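Irkley Round Table Notes

Welcome! This is the README for a small collection about round wooden tables and everything people do at them: setting out, clearing up, sorting, leaning over for a chat. We love these tables, and we hope that after a browse you will too.

What's in it

There are 600 entries so far, gathered in 14 rooms in Irkley and Prakevville. Each entry has a picture, a short caption and a few plain words about the table: the colour of the top, the colour of the legs, and whatever has been left on it. Bushra Khokhar wrote the first 400 captions and Aiguo Bai has been adding the rest since April (thank you both, they're a joy to read!).

Light tops with dark legs are our favourites, and they get their own folder, "two-tone". Small things show up beautifully on a pale top, even a cable near the edge.
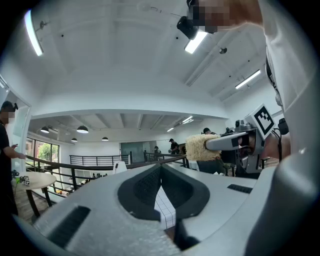

two-tone / standing: round table, light wood top, dark legs; small dark device and green cable on top; one person with a hand out towards it; white floor tiles, grey grout.

Captions name the table first, then the things on it, then the people, then the floor. If you can't tell what something is, keep it general: "small dark device" is a perfectly good caption! Floors matter more than you'd think, so please put them in whenever there's a bit showing.

Folders

two-tone: light top, dark legs
one-tone: top and legs alike
crowded: up to 20 things on the top
bare: nothing on it at all

Known gaps

Very few tables with cloths, and hardly any outdoors. Prapai Ongart is working through the Prakevville rooms on Tuesday mornings and would be delighted to hear of a garden table or two. Spelling is British throughout, so "grey" and "colour", please.

Corrections go to Aishwarya Shenoy, with the folder name and the caption as it stands now.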